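Quilted jackets: folding and off-season storage
Frequently asked questions – Suvarna bedding and outerwear care pages
Maintained by Ashton Henare

Does this page apply to down and synthetic fill?
Yes. The folding method is the same for both. Washing instructions differ and are on the separate laundering page.

Can I fold a jacket on the bed?
Yes, and for adult sizes it is usually the best surface in the house. A jacket with the sleeves out needs more width than most dressers offer. Push the duvet back to the wall, move the pillows to the head of the bed and work on the fitted sheet. The bed does not need to be made first.
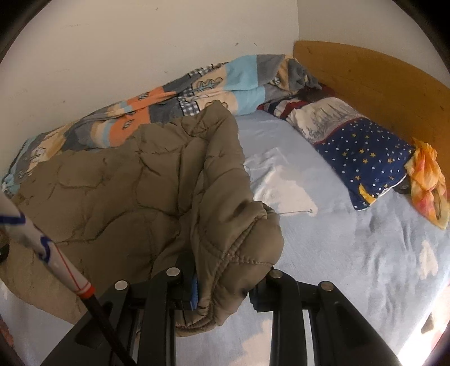
How should the jacket be laid out?
Front facing up, sleeves out to the sides, hood at the top. Smooth the body from the collar down to the hem with a flat hand. Creases between the stitch lines can stay, as the fill will recover when the jacket is next hung. Folds that run across several channels should be pulled straight.

Do I close the zip or snaps?
Close the zip fully before folding. Snaps can be left open. Check the pockets at this point – tissues and lip balm are the usual finds.

What do I do with the hood?
A detachable hood comes off and is stored inside the body of the jacket. A fixed hood is opened out, flattened, then turned down over the chest in one fold. A hood left bunched at the neck makes a thick roll, and the finished bundle will not stack.

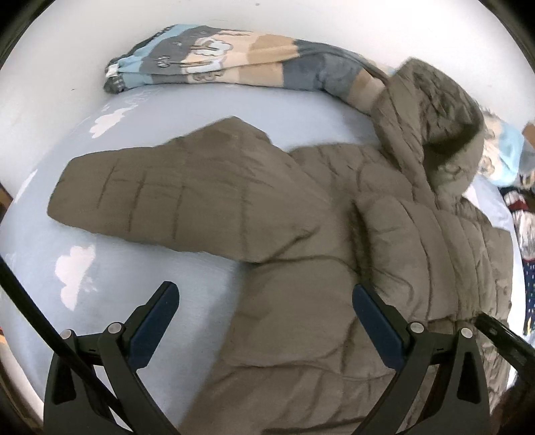

What is the folding order?
1. Hood down over the chest.
2. Left sleeve across the body, cuff towards the opposite hem.
3. Right sleeve across the body, over the first.
4. Hem up to the collar in two folds, pressing the air out with the forearm each time.

How big should the finished bundle be?
A men's medium in mid-weight fill comes out at 29 by 23 cm and 17 cm high. That fits the Steltton shelf box with the lid closed. The Laltenent under-bed drawer is too shallow for it. Use three folds at the hem for a flatter jacket, or lay it in the drawer with only the sleeves folded.

Can I use a vacuum bag?
For synthetic fill, up to a month. For down, we do not recommend it. The Nandard roll-top bag (26 litres) holds one adult jacket without hard compression and suits either fill.

Rolling or folding?
Fold for shelves, roll for bags. A rolled jacket takes up slightly less room but will not sit square in a box.

Where do scarves and other small items go?
Not in the sleeves. Fold them flat and place them on top of the jacket, so they can be taken out without undoing the bundle.

How long can a jacket stay folded?
One off-season. If it goes away in spring and has not been worn by August, take it out, shake it, hang it overnight and fold it again along different lines.

The fill has gone lumpy. Is it ruined?
Usually not. Hang the jacket for a day and break up the clumps by hand through the fabric, one channel at a time. If they are still there, see "Tumble drying" on the laundering page.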